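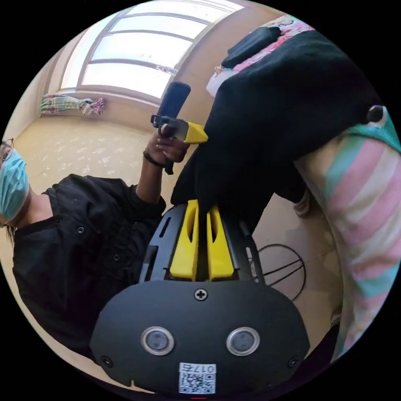
Nornach: A Parish Study Guide on Care for the Sick

Author: Grigoris Sfakianakis
Publisher: Skendska
Format: paperback, 2 volumes
Stock code: 2498

Nornach is a two-volume study guide for congregations that visit and support people with long-term illness. It sets out the biblical material on sickness and care, then deals with the practical side: how a visiting group is formed, what visitors should and should not offer, and how a parish works alongside doctors and district nurses.

Volume one covers the theology. The author begins with the healing narratives in Mark and Luke, moves to the Letter of James, and ends with a long chapter on the Cappadocian Fathers and the early hospitals. Greek terms are given in transliteration and explained on first use. Readers who want the original text will find it in the notes.

Volume two is the working part. It contains 20 sessions, each with a reading, a short commentary, questions for discussion and a closing prayer. Sessions are planned for an evening group but can be split for use over lunch. 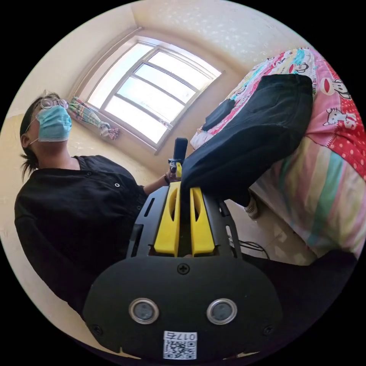
Contents of volume two

Sessions on listening, confidentiality, visiting at home, visiting in hospital, prayer with the sick, children in the household, dementia, the last days, and bereavement. The appendix has a sample visiting rota and a form of consent - both may be copied for use within the parish.

Who it is for

Clergy, lay readers and leaders of visiting groups. No formal training in theology is assumed. The commentary is written from an Orthodox standpoint, though most of the sessions have been used by mixed groups without changes.

The text is set in Folulen, a plain serif face, at a size suited to reading aloud. Margins are wide enough for notes.

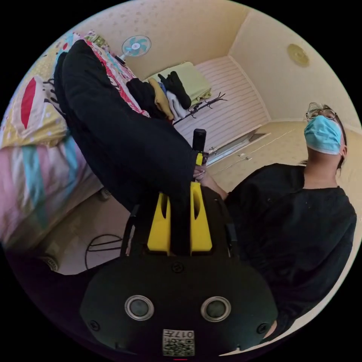
The binding is sewn, so the volumes stay open at the page during a session. Scripture quotations follow the Theodorakopoulos translation throughout, with verse numbers given in the margin. An index of passages and an index of subjects are printed at the back of each volume.

The volumes are sold as a set. Additional copies of volume two may be ordered separately for group members. Orders placed before the March reprint will be filled from existing stock.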